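Re: [linings] Black cloth for the pocket panels, and what to do with the offcuts
3 min read

Replying to the question about the Pesonen black and whether it needs a lining strip under the edge.
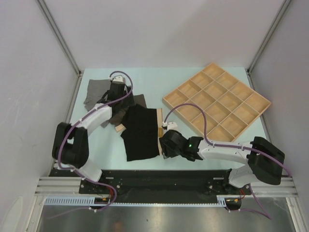 I have been through most of a bolt of it now, so I can answer at least the part about edges. The black creases as soon as it leaves the roll and keeps the crease if it sits folded overnight. I stopped folding it in October. Panels now go flat in a stack with a sheet of paper between them, and I only press right before cutting.

On 218 panels I tried three ways of finishing the long side. Turning it under twice made it too thick for my machine at the corners. A zigzag alone frayed within a week of handling. What I kept was a tan strip along one side, sewn on flat and then turned so a little of it shows. Tan against black is easy to see when you are lining up the next piece, and it tells you which side is the long one without a chalk mark. Black on black looked better but I sewed two of them upside down before lunch and gave up on it.

The earlier message asked:

> We are making pocket panels for the Hiline bags and have the same black
> from Pesonen. Our first lot came out wavy on the long side. Is that the
> cloth or the strip? Also, does anyone have a system for the scraps? We
> have gray, charcoal and tan all in one bin and it takes longer to find a
> piece than to cut a new one. We have 300 of these to finish and would
> like to stop wasting cloth.

The waviness is most likely the strip. If it was cut across the cloth it stretches while you feed it and then pulls back. Cut it lengthwise, pin at both ends and in the middle, and let the machine move it. I also lowered the presser foot pressure one step. If it is still wavy after that, try a longer stitch before you blame the black.

For scraps, I sort by size first and color second. Anything bigger than my hand gets laid flat in a drawer, grays at the back and charcoal in front. The charcoal has a brown cast next to the black, so I keep those two apart. Under a yellow bulb at 6 in the evening I can't tell them from each other, and I have sent out at least one panel with the wrong patch on it.

Small hardware is a separate matter. I use a shallow wooden tray with square compartments for snaps and buttons. The Skakudska catalog has one that is close, and so does Sesuleck, though theirs was 80 millimeters too long for my drawer – check the outside measurement and not the one for the inside. Empty it fully before you refill it. I used to top up the compartments and ended up with two sizes of snap mixed in the same square, and they look alike until you try to close one.

Tiny tan pieces I do save, down to about the width of a thumb, because they work as backing behind a snap. Tiny black ones go in the bag for stuffing.

One thing I have not solved is lint. The black picks it up from the gray, and a roller only helps until you touch the panel again. If anyone has washed the Pesonen gray before cutting, I would like to know how much it shrank and whether the lint got any better.

Pattern for the strip is in the list files under "long side, tan". It is the second version. The first has the wrong seam allowance, please don't print it.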